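Robot papers should report the waiting

In our field we like a success rate. It is one number and it fits in the abstract. I think it hides too much when a task has many steps, and a toy sandwich shows this well: bread, lettuce, bacon, cheese, more bread.

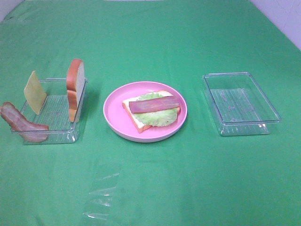 By Hiu-tung Yu
October 27, 2019

The Rultum method learns each step from human demonstrations, 70 in total. Its result table gives one score for the whole sandwich. A run that stops after the lettuce counts the same as a run that never starts. 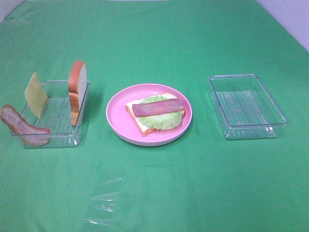 Should partial success count?
It should, if every step is listed with its own score, so that readers can see where the policy becomes weak.

I would also ask for the time between steps. A policy that hesitates over a plate is telling us something about its training data.
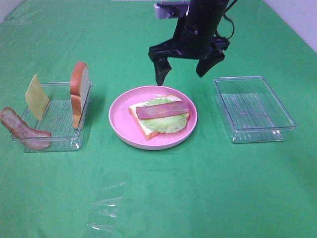

Dalgleish wrote to me that longer tables will only make reviewers tired, and that a single score keeps groups comparable. I accept the second point. One more column does not remove the score. 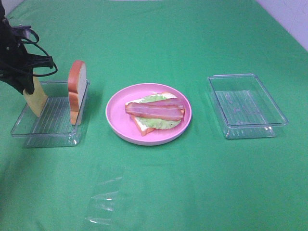
What I would change first

Publish the failed runs, step by step, with the times.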